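# Why a towel has loops, and how to fold one

Take a towel from your bathroom and bring it near a window. Look at it from very close. You will see that it is covered with tiny loops of thread, like a lawn where every piece of grass bends over and goes back into the ground. This kind of cloth is called terry.

Now find a bed sheet and do the same. The sheet has no loops. Its threads go over and under each other and stay flat. Both can be made from cotton, but they feel very different on your skin.

## What do the loops do?

Water likes to travel into small spaces. Between the loops, and between the little hairs of cotton inside each loop, there are very many small spaces. When you press a towel on your wet arm, the water moves from your arm into those spaces and stays there. A flat cloth can do it too, but it has less room and becomes full sooner.

You can test this at home. You need:

- one small towel
- one piece of flat cotton cloth of the same size (an old pillowcase is good)
- 2 bowls and a spoon

Put six spoons of water in each bowl. Lay the towel in the first bowl and the flat cloth in the second. Wait until you have counted slowly to 18. Then lift both and look at how much water is left. Write it down before you forget. When my daughter did this test in our kitchen, she forgot, and we had to begin again with dry cloths.

## The band near the end

Many towels have a smooth stripe near one or both ends. It is woven flat, without loops, or with a different pattern. If you close your eyes and move your finger across the towel, you will feel the place where the stripe begins.

The stripe is useful when you fold. It is straight, so it shows you whether your edges are straight also. Some people fold so that the stripe is on the outside, where it can be seen on the shelf. In our house in Pirkside we always did it this way. My aunt in Prurngate hides the stripe inside, and her towels look fine too.

## Folding begins with a corner

A towel that lies flat on a table has four corners. Before you fold it, you must choose where to hold it. If you take it from the middle, it hangs down like a tent and all the edges become mixed. If you take it by a corner, you know where the rest of the cloth is.
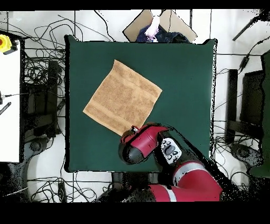

A tan towel, flat on dark green in the first picture and not flat in the other two:

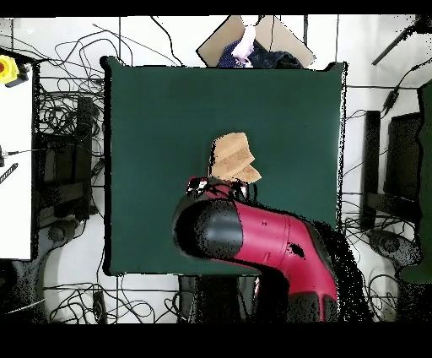
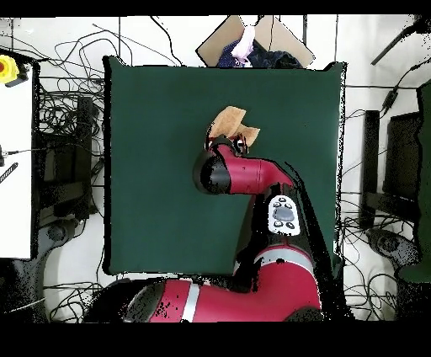 There are several ways to fold, and I will tell you the two that I know well.

**The half and half way.** Put the towel flat in front of you, with one side near your stomach. Take the two near corners, one in each hand. Lift them and carry them to the two far corners. Put them down carefully, so each corner sits on top of its partner. Now the towel is a long rectangle. Slide your hand over it from the fold to the open edge to push the air out. Turn it and fold in half again.

**The three parts way.** This one is good if your shelf is narrow. Fold one side over until it covers the middle part of the towel. Then fold the other side on top of the first. You have a long strip with three layers. Fold the strip in half, and in half once more if the towel is big.

Some towels are square, and with a square you can also put one corner on the opposite corner. Then you get a triangle. It is pretty, but triangles do not make a good pile. They slide.

## Why does a folded towel spring open?

Put a folded sheet of paper on the table and it may stay quite flat, if you pressed the fold with your nail. A folded towel is thicker and softer. The loops inside the fold push against each other like many small springs. If the towel is thick, the top layer can rise a little by itself. Press with your whole hand along the fold and it will be lower.

Very thick towels should not be folded too many times. Each time you fold in half, you have twice as many layers. One fold gives two layers, two folds give four, three folds give eight. Try to guess how many layers you would have after six folds, and then try to do it with a real towel. A handkerchief is easier.

## Words to remember

**Terry:** cloth with loops on it.

**Weave:** the way threads cross over and under each other to make cloth.

**Absorb:** to take in water and hold it.

**Layer:** one thickness of cloth lying over another.

If a loop gets caught and becomes long, do not pull it. Ask a grown-up to cut it with small scissors. In terry cloth, one cut loop does not usually make a hole.

*Tarun Sengar*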